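May 2, 2023 - folding, hand-held demos

Dennis Hulme + me. Carrying on with the denim set for the Mosodia policy. Question is still whether the grasp label should come from finger closing or from when the cloth first moves. I say cloth, Dennis says fingers, so we're doing both and comparing.

Set up
Same gripper, same lens, calibration redone first thing. Offset came out at 24 ms between video and finger width, which is close enough to leave alone. Clock sync via the Trommont box, not the laptop (laptop drifts, see older notes).

Data so far
641 demos in the folder after throwing out the ones with lost tracking. Of those 59 are denim. Everything else is tea towels and T-shirts, which explains a lot about why the policy is hopeless on thick seams.

Labelling
Ran Gristik over the lot with the width threshold. Fine on thin stuff. On denim it fires late - the fingers stall on the cloth well before they reach the width it is looking for, so the "closed" label lands after the lift has already begun. Policy then learns to lift first and pinch second. Seen exactly that on the arm, it drags the top layer and leaves the rest behind.

Swapped to a stall test instead: finger speed drops below the limit and stays there for a few frames = grasp. Checked by hand against 43 clips. Much better on folded denim. Worse on tea towels, where a slow operator looks the same as a stall. Dennis thinks a per-garment limit, I don't want that, we'd never be able to use it on anything new.

Maybe use both and take whichever fires first?? Try tomorow.

Grasp types
Been sorting the denim clips by what sits between the fingers, because the single-edge ones and the whole-stack ones shouldn't share a label. Whole-stack looks like this, tall fold on one side and the layered edges on the other, all of it between the fingers:

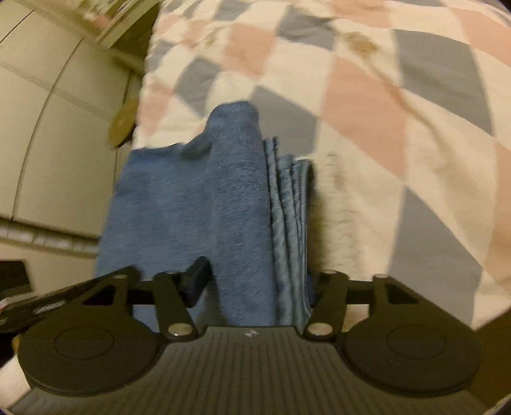 Retraining plan
- split denim into single edge / whole stack, keep the rest as one class
- stall labels for denim, width labels for thin cloth, then a third run with first-to-fire on everything
- same seed for all three, same number of steps, no fiddling halfway
- hold back a few whole-stack clips for testing, and don't let them leak into training like last time (my fault)
- score on layers kept after the lift, not just on wether the cloth left the bed

Loose ends
Patterned sheets: feature matcher seems happier on them than on plain ones, tracking loss is lower. Not measured properly. Worth a short test before we ask people for more demos.
Need more denim. Dennis to sort out jeans in other sizes.
Disk nearly full again, move the raw video before starting the runs.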